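Prurkex H3 Five-Finger Hand, Left or Right
Sold singly or as a matched pair

Overview

The Prurkex H3 is an electric five-finger hand for arms that have to work with things made for people: cups, taps, handles, lids, switches. It mounts on most mid-size arms with the supplied adapter ring. Left and right versions use the same finger modules, so a spare finger fits either hand.

We stock the H3 next to two simpler options, the Hedard two-jaw gripper and the Plaltitlow three-finger adaptive gripper. All three can be tried at our bench before you order.

What's in the box

Hand, left or right
Adapter ring and screws
Power and data cable
Set of spare fingertip pads
Hex key
Printed quick start sheet

Specifications

Fingers: four plus thumb
Finger segments: white, screw-fastened
Fingertips: black, replaceable pads
Palm: black
Drive: electric, one motor per finger, two in the thumb
Control: position or current limit, set per finger
Price, single hand: $1,355
Price, matched pair: $2,618
Replacement finger module: $296

Bench notes: cups and drink dispensers

Most of the questions we get from catering and hotel customers are about glassware, so Aidan Flanagan set up a two-hand trial at a self-serve drinks station. The left hand handles the cup and the right hand works around the dispensers and trays. We ran the same task with the Hedard and the Plaltitlow for comparison.

The cup is a short, wide frosted tumbler. It's an awkward size for a two-jaw gripper. The Hedard held it well once the jaws were centered, but an off-center approach pushed the cup along the table before the jaws closed. The Plaltitlow centered the cup by itself but needed more clearance on all sides. With the H3 we bring the thumb across the front of the cup first, then close the fingers from behind at a low current limit.

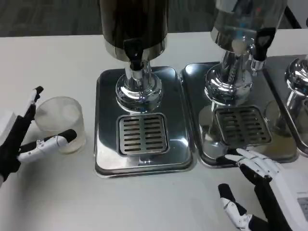 Results by gripper

Hedard two-jaw: fastest cycle, lowest price, simplest wiring. Needs an accurate approach. Not suited to taps.

Plaltitlow three-finger: most forgiving on round objects. Too bulky to work between dispensers when the drip trays are set close together.

Prurkex H3: slowest to set up. Best access near the trays, and the only one of the three we would use for both the cup and the tap. Allow an afternoon for tuning the thumb.

Polished steel gave our depth camera trouble with all three. Darragh Foley got better readings by taking the approach height from the tabletop and ignoring the tray surface. The Hoàng camera bracket lets you change the viewing angle without removing the hand and is sold separately.

Limits

The H3 is not sealed. Splashes on the fingertip pads can be wiped off, but keep liquid away from the palm and the segment joints. Do not use it to carry full kettles or hot pans. Check the finger screws after the first week of use and monthly after that.

Ordering

Single hands ship from stock. Matched pairs are tested together before they leave us, so allow extra time. State your arm model when ordering so we can pack the correct adapter ring. Bench visits are by appointment, and you are welcome to bring your own cups.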